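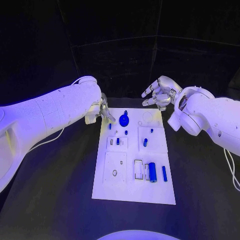
Fingerhand oder Zweibackengreifer für Steckaufgaben? Wer hat beides probiert?

Gefragt am 18. Mai 2021 im Bereich Robotik / Greifer und Hände

Hallo zusammen,

ich sitze jetzt seit März an einem Vergleich und komme zu keinem klaren Ergebnis. Aufbau: zwei weiße Arme, an beiden eine mehrfingrige Hand, davor ein weißes Steckbrett auf dunklem Tisch. Auf dem Brett stehen blaue Zylinder in verschiedenen Größen, ein rundes Teil mit Knauf oben drauf, dazu Platten, zwei Metallrahmen und ein bisschen Kleinkram aus Metall. Alles soll gegriffen und umgesetzt werden.

Die Hände sind die Kirulance, zum Vergleich habe ich hier noch zwei Parallelgreifer von Buston liegen. Mit denen hatte ich vorher schon 500 Durchläufe gemacht, das lief ganz ordentlich, nur an den flachen Teilen sind sie mir ständig abgerutscht. Mit der Hand ist es genau andersrum: der dicke Zylinder klappt super, den Knauf dreht sie richtig schön (macht echt Spaß beim Zuschauen!), aber bei dem kleinen Metallstift wird's zum Glücksspiel. Mal klemmt er sauber zwischen zwei Fingerspitzen, mal schiebt sie ihn nur vor sich her.

Meine Fragen:
Lohnt es sich, an der Hand weiterzumachen, oder soll ich für die kleinen Teile zurück auf Backen?
Und hat jemand Erfahrung mit der Kabelführung? Bei mir läuft am linken Arm ein dünnes Kabel in einer Schlaufe oben am Unterarm entlang Richtung Handgelenk, und ich hab immer ein bisschen Bauchweh dabei.

Danke schon mal!

3 Antworten

Antwort 1 (als hilfreich markiert)

Ich hatte eine ziemlich ähnliche Kombination und bin am Ende gemischt gefahren: links Hand, rechts Backengreifer. Klingt nach fauler Kompromiss, war bei mir aber mit Abstand am stabilsten. Die Hand hält das große Zeug fest, die Backen machen die Stifte.

Bevor du umbaust, würde ich aber noch was anderes testen. Bei mir lag das Problem mit den kleinen Teilen nämlich gar nicht an den Fingern, sondern an der Anfahrt. Ich bin immer senkrecht von oben gekommen, mit allen Fingern halb offen, und dann stößt natürlich irgendeiner zuerst auf. Jetzt parke ich die unbenutzten Finger vorher ganz eingerollt und komme leicht schräg. Bei den Stiften war das ein Riesenunterschied. Und Kontaktkraft runter, so weit der Controller es zulässt - meiner (Cattaneo) hat ab Werk viel zu fest zugelangt.

Zum Kabel: Schlaufe ist gut, die brauchst du ja. Aber fahr das Handgelenk mal langsam in beide Endlagen und schau, ob sie irgendwo hängen bleibt oder straff wird. Ich hab einen Klettstreifen vor dem Ellbogen und einen kurz vor dem Handgelenk, dazwischen lose. Kabelbinder hab ich einmal genommen und nie wieder.

Antwort 2

Backen. Hände sind toll fürs Video, aber du willst ja irgendwann fertig werden.

Antwort 3

Da muss ich der Antwort über mir widersprechen, kommt doch total auf die Teile an! Runde Sachen mit Knauf und dann noch drehen, das will ich mit zwei Backen sehen.

Was mir beim Lesen gefehlt hat: Welche Kamera benutzt du und von wo schaut sie? Ich hab ewig an den Fingern rumgeschraubt und dann gemerkt, dass meine Positionsschätzung bei Metallteilen danebenlag. Blau auf Weiß ist dankbar, blankes Metall auf Weiß eher nicht, da spiegelt es gern mal. Ich hab die Kumden dran und musste das Licht komplett neu stellen. In meinem Protokoll stehen 2661 Griffe, und die meisten Fehlgriffe waren von vor dem Umstellen der Lampen.

Schreib bei den nächsten Tests vielleicht pro Teil auf, ob daneben gegriffen oder verloren wurde. Das sind zwei verschiedene Baustellen und ich hatte die am Anfang alle in einer Spalte.

Kommentar vom Fragesteller zu Antwort 1: Das mit dem Einrollen probiere ich gleich aus, danke! Die Finger stehen bei mir nämlich tatsächlich immer ziemlich gespreizt über dem Brett. Klettband ist bestellt. Kamera sitzt oben am Kopf, Modell muss ich nachschauen.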